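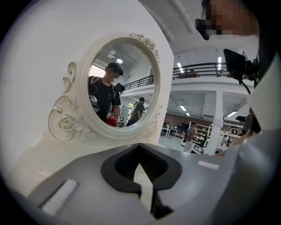
Good morning, and thank you to the organisers in Furkascombe for the invitation. My subject is small business lending, and in particular what a lender accepts as security when the borrower does not own a building. Most of you work with shops and workshops, so you know the usual list: stock, vehicles, unpaid invoices, sometimes the furniture. Take a white oval mirror with carved roses on its frame. In a shop window it has a price. In a loan file it has a second price, much lower, and the borrower often hears this second price too late.

(Next slide. Wait for the people at the back.)

I will use one case, with permission. Kukine is a shop for home decoration. In February the owner, Hatice Şimşekoğlu, asked for a loan against her stock. Her own list gave the value at 2,000 for one shelf of goods. The lender, Holroyd, wrote 400 for the same shelf. She thought it was a typing mistake. It was the forced sale value, and it was explained on page 8 of the agreement, in small letters.

I do not say the lender was dishonest. The figure was allowed. But the first letter did not contain it, and she had already paid the valuation fee when she learned it.

Three points to say slowly here:

Ask for the forced sale value in writing before you pay any fee.

Ask how often the stock will be valued again. At Kukine it was every 180 days, and the borrower paid each time.

Ask what happens when you sell an item on the list. Some agreements want a new item of equal value in its place. Others want part of the money.

(Here somebody usually asks about software. Short answer: Corutis keeps the stock list and the loan list together, and a simple spreadsheet can do the same work if one person is responsible for it.)

Now about personal guarantees. I have left this for the end, as it needs most of the time for questions. Please look at the second sheet in your folder, dated December 2018. The sentence to read is the one that starts with "The guarantor agrees". Read it twice, and mark the words "all present and future debts".

(Give them two minutes. Then take questions, first from the left side of the room.)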